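Jul 9, 2020. Simulation notebook, grasping module, team Grorkon

I write this for myself and for the others in the course, so that we do not lose the settings again like in February.

Task for the final project: pick small grocery items from the table, lift each one and put it in the box of the order list. Everything is in the simulator this term. Our code runs on top of the Naltix planner, which the course gave us, and I only changed the grasp scoring and the closing speed of the fingers.

What I did in the morning:

- Loaded the saved grasp file, 1597 candidates in total for all the objects.
- Removed the ones where the wrist goes lower than the limit. After this remain 634.
- Set the physics to 3000 steps for each trial. With less steps the small box was still shaking when the program took the result, and the score was wrong.
- Fixed the random seed, 10, the same as in the branch of Castaño.

The script saves views during the run and I keep two of them in the notebook. First one: small red and white box in the fingers, with the tuna can and the Jell-O box next to it. Second one: fingers open, nothing in them.

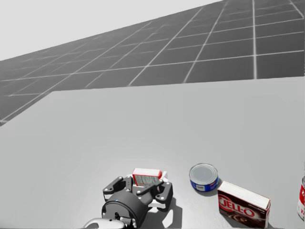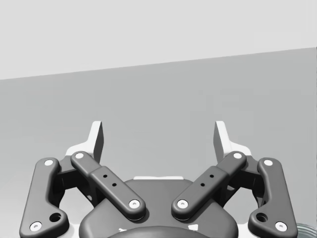
Maximiliano Valcárcel read the draft of this entry and answered that I should not touch the closing speed before the friction is decided, because if both change in the same run we will not know which one gave the better score. He also asked why the scoring punishes a grasp that is near to a neighbor object, when the rules of the project only punish if the neighbor falls.

He is right about the first point. I put the speed back to the default value and I will run the friction alone tonight. About the second I am not sure. In my opinion the penalty is useful when the objects stand close together, but I can make it smaller and compare.

Problems still open:

1. The planner sometimes chooses a path where the elbow turns a full circle for a very short motion. It is legal but it spends time, and the time counts in the final evaluation.
2. Collision shape of the cans is a simple cylinder. For the boxes it is good enough.
3. The log writes the opening of the fingers in meters and my plot reads it in millimeters. I corrected it by hand in the plot, it must be corrected in the log.

The Wulletti folder on the server has the old grasp files. Please do not delete them until I check that the new ones load without the warning.

For tomorrow: friction results in the table, then the path problem with the elbow.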